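Sostimik Dremham lounge range
Set-up and care guide
Issue date: Wed 1 May

Section 4: Putting the room together

Read Section 3 (Unpacking and checking) before you start. All the loose legs should be fitted to their pieces by this stage and the delivery cartons should be out of the way. Keep the 6 mm hex key and the bag of spare felt pads until you reach the end of this section.

The section covers the armchair, the sofa, the coffee table, the side table, the high-backed chair, the low seat and the open shelving. If your order did not include one of these, skip the steps for it and carry on. The steps are in the order that involves the least lifting.

4.1 Before you move anything in

1. Sweep and mop the floor and let it dry.
2. Mark the door swings with low-tack tape. Leave all of this area clear.
3. Find the floor sockets and wall sockets and mark those too. A sofa base will not sit flat over a raised socket lid.
4. Fit a felt pad to every foot that will stand on a hard floor. Press each pad for a few seconds and check that it does not stick out past the foot. On carpet, leave the pads off.
5. Turn on all the lights in the room and leave them on while you work, even in daylight.

Note: Pads supplied with orders placed before March are the older square type. They fit the armchair and the sofa but not the side table. Trim them with scissors or ask for the round ones.

4.2 Shelving

The shelving goes in first. It stands against a wall and must be fixed to it.

1. Stand the frame in place with the bracing bar at the back.
2. Turn the adjustable feet by hand until the frame stops rocking. Check the top rail with a spirit level, then check one upright.
3. Mark the fixing holes through the wall brackets.
4. Move the frame away, drill and plug the wall, then bring the frame back and fix it. Use fixings that suit the wall. None are supplied.
5. Put the heaviest items on the bottom shelf.

Caution: Do not fix the shelving to a glass or frosted glass partition, or to the framing around one. If glass is the only free wall, leave the shelving out and use it elsewhere.

Caution: Do not load the shelves before the frame is fixed.

4.3 Sofa

The sofa takes 2 people to lift. Do not drag it, with or without pads.

1. Decide which way it will face. In a long room it usually does best along one side with the seats facing into the middle. In a square room put it opposite the door.
2. Carry it in on its back, with the legs pointing towards the leading person, and lower the front legs first.
3. Leave a hand's width between the back of the sofa and any wall or partition. The back panel needs some air and the cleaner's vacuum head needs to get in.
4. Sit on each end in turn. If one end drops, look under it for a pad that has folded over.
5. Drop in the seat cushions with the zips to the back.

Note: The orange cover fades sooner than the grey one in direct sun. Under a roof light or beside an unshaded window, turn the cushions over every couple of weeks and swap them left to right when you do it. The Tymoshchuk blind, sold separately, fits most of the roof lights we are asked about.

4.4 Coffee table

1. Set the low table in front of the sofa, lengthways.
2. Leave enough room for someone to get past seated knees. Sit down and try it.
3. Check the underside for packing staples and pull out any you find.
4. Wipe the wood with a barely damp cloth, along the grain, and dry it straight away.

The wooden top is oiled and will mark. Use coasters from the first day. A light ring can often be lifted with a dry cloth and some patience, and Section 6 has the method for the ones that cannot.

4.5 High-backed chair and low seat

These two are light enough for one person and can go wherever there is a gap, with a few limits.

1. Put the high-backed chair at the end of the sofa, turned slightly towards the coffee table. Keep it out of the line between the door and the rest of the room as it is the piece most often walked into.
2. Put the low seat near a wall. Lay its cushion on top with the label underneath. The cushion is not fixed and will slide if the seat is used as a step, so please do not use it as one.
3. Do not stand either of them under the open edge of a stair.

The white finish on the low seat shows scuffs from shoe heels. A soft white eraser takes off most of them.

4.6 Side table

The side table has a white top and wooden legs. The legs come threaded and should be hand tight only.

1. Turn the table upside down on a blanket.
2. Wind each leg in until it stops, then give it no more than another quarter turn. A tool will crack the insert.
3. Stand it up and press on each corner. If it rocks, back one leg off slightly.
4. Put it within arm's reach of a seat. It is meant for a drink, a bottle of water, a book or a small lamp.

Caution: Do not sit on the side table or use it to reach a light fitting. Tall bottles should stand towards the middle of the top, away from the edge.

Check the legs again after a week. They nearly always need a little more.

4.7 Armchair

The grey armchair goes in last. It can stand by itself in open floor and looks finished from the back, so there is no need to push it up to a wall.

1. Lay the chair on its side on a blanket and check that the four leg bolts are tight with the hex key. Tighten them in opposite pairs.
2. Stand it up on the metal legs. Lift it by the seat rail - never by the arms.
3. Place it with at least 2,000 mm of free floor on the side people will walk past.
4. Sit in it and look towards the sofa. You should be able to talk to someone there without turning your head far.
5. Brush the fabric down with the flat of your hand so the weave lies one way.

Note: Metal legs on a polished floor will leave grey lines if a pad comes off. Look at the pads whenever you mop.

4.8 Rooms with a mezzanine or gallery

Several customers have put the Dremham range in converted buildings with exposed beams and a walkway at first-floor level. Everything above applies, with these additions.

1. Keep seating out from directly under the railing. Things get put down on walkways and then knocked off.
2. If there is strip lighting under the walkway, sit in each seat after dark and look up. A strip which cannot be seen when you are standing can be right in your eyes from a low seat. Move the seat, or turn it.
3. Look at the fabrics with all the ceiling lights on together. Tubes, panels and round fittings in one room may not match in colour, and grey is the fabric that shows it most. If one end of the room looks blue and the other yellow, change the lamps before you send the chair back.
4. Dust the beams and the railing before you fit cushions or covers, then vacuum the floor a second time.
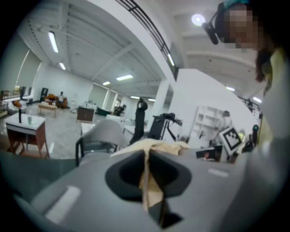 5. Leave a clear path to the foot of the stairs wide enough for two people to pass.

4.9 Cloths and first clean

Have three or four plain cotton cloths to hand for the first clean. Any light colour will do. Avoid dark cloths, as they can leave dye on the white table top. Nuscombe cloths may be ordered with the furniture, although an old sheet cut up does the same job.

1. Wash new cloths before you use them, at 40 degrees, with no softener.
2. Start with the shelving and work down to the legs of the chairs.
3. Use a dry cloth on metal, upholstery and oiled wood. Use a damp one on the white surfaces only.
4. Shake the cloth outside when it is full of dust, or change it.
5. Pick up cups, bottles and glasses and wipe beneath them. Do not wipe round them.

Caution: Do not leave a damp cloth lying over an arm or a table edge. It will lift the oil from the wood and can leave a tide mark on the fabric.

Do not use spray polish on anything in the range. It builds up on the white top and turns it yellow, and on the metal legs it collects fluff.

4.10 Final check

Walk round the room once before you let people use it.

- The shelving is fixed and does not move when pushed at shoulder height.
- All seats stand level.
- The side table legs are hand tight.
- Door swings and sockets are clear and the tape has been taken up.
- No staples, cable ties or bits of film are left under the seats.
- The spare pads and hex key are in the bag, and the bag is somewhere you will find it.

If a seat still rocks after you have checked its pads, try it on another part of the floor. Old floors are seldom flat and the chair may be fine a short distance away. If it rocks there as well, loosen the leg bolts by half a turn, sit in the chair, get up, and tighten them again. A seat that rocks after this should be reported using the form in Section 8. Quote the number on the label under the seat.

Section 5 covers weekly and monthly care. Stains are in Section 6.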